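4. Leveling your Ellau table

You're nearly there -- this is the part that makes the whole table feel solid!

1. Turn all 4 feet clockwise until they stop.
2. Set a level across the top, then along its length.
3. Raise the lowest corner first, a half turn at a time.
4. Press on each corner. If one rocks, go back to step 3.

Note: Got the add-on panel? Level the main top first, then bring the panel up to meet it. Run a fingertip over the joint -- you'll feel even a tiny step.

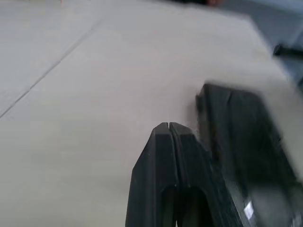
Fig. 4. Seam line on a pale top.

Caution: Never drag the table on raised feet. Lift it with a helper.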